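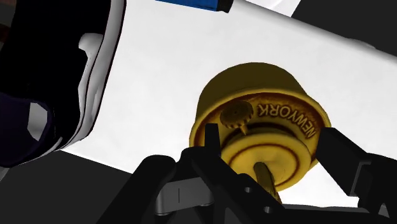
3.2 Ce que les gens gardent dans leurs tiroirs

Bon, j'avoue que cette partie de l'enquête est celle qui m'a le plus amusée ! Avec Saskia Lockyer, j'ai dépouillé 814 questionnaires remplis par des habitants de Skeltine et d'Otside (deux bourgs voisins, mais qui ne se ressemblent guère), et je m'attendais à lire surtout des histoires de bijoux. Eh bien, les bijoux arrivent loin derrière les couvercles, les clés orphelines et les boîtes de pastilles vides. Certains foyers déclarent jusqu'à 30 objets « qui peuvent encore servir », et la plupart ne savent plus d'où ils viennent.

Figure 4. Vue de la série de rendus.
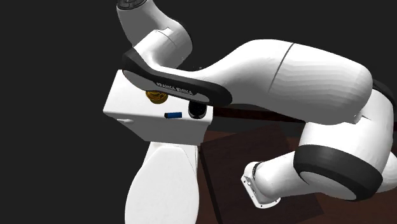 J'ai repris ensuite les 18 entretiens longs menés en février, et là, le ton change. On ne parle plus d'utilité, on parle d'un père, d'un déménagement, d'une cuisine qu'on a quittée. Une dame d'Otside m'a raconté pendant une heure son bouton de four (le four, lui, est parti depuis longtemps), et je n'ai pas eu le cœur de l'interrompre. Je code ces passages comme « attachement », faute de mieux ; Saskia préférait « mémoire », et nous en discutons encore. Les écarts entre les deux bourgs sont repris en 3.3, avec l'âge des répondants.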